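3. Planning and Buying the Two-Arm Cell

3.1 What the cell had to do

We started the equipment plan from the task and worked back to the purchase list. The Akance cell is meant for tabletop work with soft goods and small tableware: picking up a cloth, holding it clear of the table, laying it over or beside a tray, and handling chopsticks. These are lovely tasks to study. A cloth never takes quite the same shape again, and a chopstick is thin enough that a small error in finger height matters. They are also modest tasks in terms of load, and this turned out to be very good news for the budget. Figure 2 shows the work at the cell.
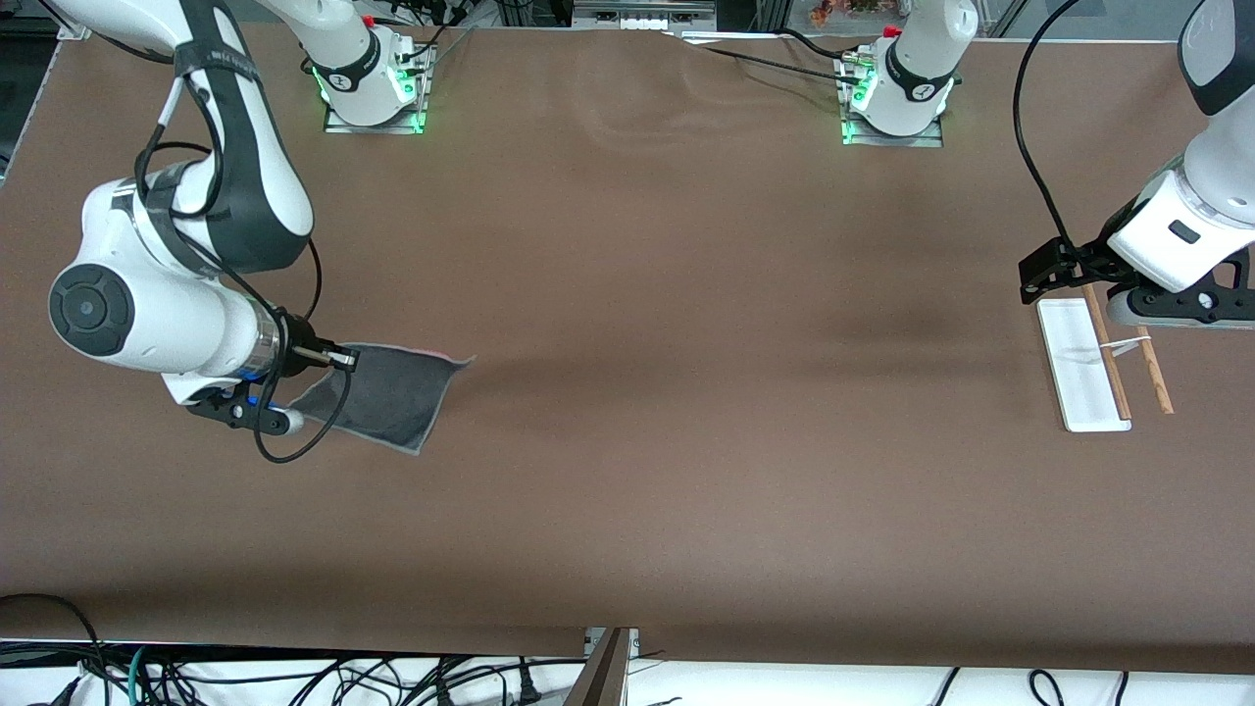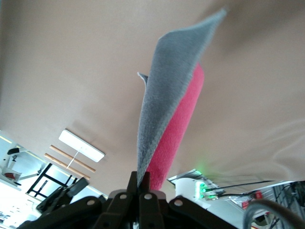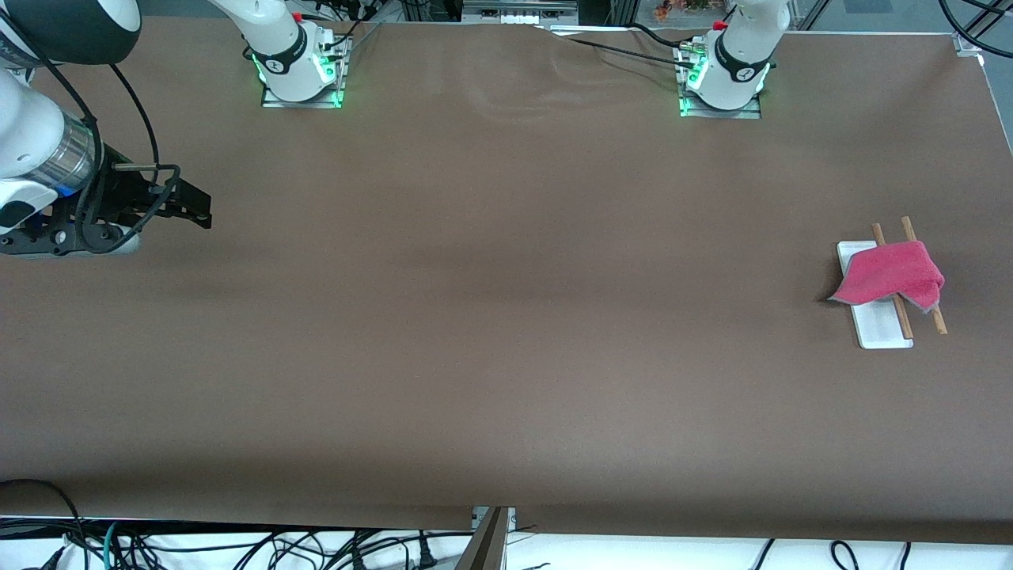 Figure 2. Cloth handling work at the Akance cell. The first and third views come from a fixed camera at the workspace, the second from a small camera at a gripper.

The first draft of the plan listed only the arms, the grippers and a computer. It was short, tidy and badly wrong. When we walked through a working session step by step and wrote down everything that had to be bought, mounted, plugged in or replaced, the list grew to several pages. We are very glad we did this before sending out a single request for a quote, and we would urge any lab in the same position to do the same. It costs an afternoon.

We sorted the items into five groups:

(a) arms and their controllers
(b) grippers, fingers and wrist hardware
(c) cameras, mounts and lighting
(d) table, plates, frame and cable routing
(e) task objects and other consumables

Groups (a) and (b) take most of the money. Groups (c) and (d) take most of the planning time, and group (e) is where small costs pile up without anyone watching. The rest of this section goes through the groups in the order in which we had to make decisions, which was not the order of cost.

3.2 One arm or two

The question that took the longest was whether to buy 2 arms at once or to buy one and add another when money allowed. The case for starting with one arm is easy to make. Half the arm budget stays in hand, the lab learns on simpler hardware, and a damaged part stops less of the work. We took the idea seriously and drew up both plans in full.

What decided it was the mounting. A table laid out for one arm puts that arm near the middle of the far side, where it reaches the most. A table laid out for two puts the bases apart and lets the reach of the arms overlap in front of them. Moving from one layout to the other means new holes, new plates, new camera positions and a fresh calibration, and any recordings made before the move no longer match the ones made after it. In our plan this hidden cost was larger than anything we would have gained by waiting. There was also a plain scientific reason – we wanted to compare one-handed and two-handed ways of doing the same job, and a cell with both arms in place can run either kind of trial on the same day.

We do not claim that every lab should follow us. If the planned tasks are all one-handed and likely to stay so, a single arm is a fine purchase. A sensible middle path is to buy one arm but to build the table for two from the start. The extra plate is cheap. We priced this option as well, and it came surprisingly close to what we would recommend to a lab with a tight first year.

3.3 Comparing quotes

Quotes for robot equipment are hard to compare line by line. One supplier includes the controller and another lists it as an option. One includes mounting hardware, another assumes that the buyer has a machine shop. Warranty terms start on shipping in some offers and on installation in others. In our first reading the cheapest offer looked far ahead of the rest; once we had filled in what it left out, it was in the middle.

We handled this with Kim, a shared planning sheet kept by the Akance group. Each row in Kim is one thing the cell needs in order to run, and each column is one supplier's offer. A cell in the sheet may hold a price, the word "included", or a blank, and a blank has to be turned into a price before the offer can be ranked. It is a simple rule and it works wonderfully well. Most of our useful conversations with suppliers began with a blank.

Three kinds of row were missing from nearly every offer: spare fingers for the grippers, longer cables, and brackets for cameras at the wrist. None of them costs much. All of them can stop the cell for weeks if they are ordered late. We therefore asked each supplier to quote them along with the arms, and we made the delivery of these parts a condition of the order.

The grippers and wrist brackets came from Filtent. We chose its offer mainly because the fingers could be swapped without taking the gripper off the arm, and because it was willing to sell single spare parts at a listed price. For a lab that expects to wear out fingers, a clear parts list is worth a good deal more than a small discount on the first order.

3.4 Cameras and where to put them

Our advice here is to plan the cameras at the same time as the arms, with the table drawing on the screen. A fixed camera covers the whole work surface and is the one people look at when they want to know how a trial went. Wrist cameras see what happens between the fingers, and for cloth this matters a great deal, as a fold can hide the grasp from every other side. We were excited by how much these close views added in early tests, and we moved money from lighting into cameras as a result.

Two points affected the budget more than we had expected. The first is that a wrist camera sees whatever the wrist is pointed at. When the gripper tilts up, the view takes in the ceiling, the lamps and the windows, and exposure can swing widely. A lab should set aside something for window covering or for more even light, or else accept the variation and treat it as part of the data. We took the second route for now, and kept a reserve in case we change our minds. The second point is that every camera adds a cable, and every cable on a moving arm needs slack, clips and a path that does not catch. Cable routing was given its own row in Kim after the first review, and then several more rows.

3.5 The table and its cover

The table deserves more care than it usually gets. The bases need a stiff mount, so we budgeted for metal plates and had them cut by a local shop. The work surface, on the other hand, should be cheap and easy to change. A plain brown cover suits us well. It gives a quiet background for the cameras, it is gentle on the fingers when they come down a little too low, and it can be replaced between sessions. Its drawback is that it wrinkles. We planned for regular changes and bought enough to get through the first round of work.

Storage below the table was not in the plan, and should have been. Power supplies, adapters and spare loops of cable have to go somewhere, and they will take the nearest free spot. In the next version of the table we will pay for a closed tray under the front edge.

3.6 Consumables

Task objects are the cheerful part of the budget. Towels, trays and chopsticks can be bought in any household store, and it is a real pleasure to watch an expensive machine at work on such ordinary things. Our total for group (e) was $638, with spares for each object included. We recommend buying all copies of an object in a single order. Household goods change without notice, and a towel from a later batch may differ in weight or in the feel of its surface, which is exactly what one does not want in the middle of a study.

A cloth with a different color on each side is a good choice where it can be found. The two faces make folds easier to judge by eye and easier to label afterward, at no extra cost.

3.7 Schedule and reserve

We planned the purchase in stages tied to what each part was waiting for. The arms have the longest lead time, so they were ordered first, along with the plates. Grippers and wrist hardware followed once the flange drawings were confirmed. Cameras were ordered last, after the table had been set up and we could hold a test mount in place by hand. The full set was due in June, and the plan allowed for late delivery of any one group without holding up the others.

A reserve of 10 percent was set aside at the start and was not assigned to any row. We had some debate about this figure. A smaller reserve looks better in a proposal, and a larger one invites the question of why the plan is not more exact. In use, the money went mostly to cables, brackets and a second order of fingers – all items from the groups that our first draft had left out altogether.

The same plan is now being used for a sister cell under the Trotness project, where the tasks are heavier and the room is smaller. The arm rows will have to change, and so will the plates. Most of the other rows carry over as they stand, and the team there has already added several of its own, including one for door width. We had not thought of door width. The row has been copied back into our sheet, and Section 4 describes how the two cells will share spare parts.

Akance Equipment Planning Report | Posted 20 January 2024 | Contact | Copyright and reuse | Back to top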